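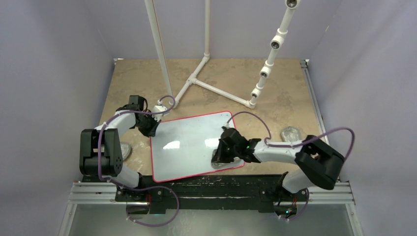 White board on the bench, December 9, 2023

Progress report to the Ronero fund: mosquito net project, Pokau district

We're delighted with how this quarter went! All 6 clinics now hand out treated nets at first prenatal visits, and we passed 2,000 nets in October. Malaria testing has picked up too – the Flosico kits arrived in good shape, and 49 health workers have been trained to use them.

Storage at the Begović depot is still tight. We'd like to move up to 100 boxes to Pokau before the rains and will send costs with the next report.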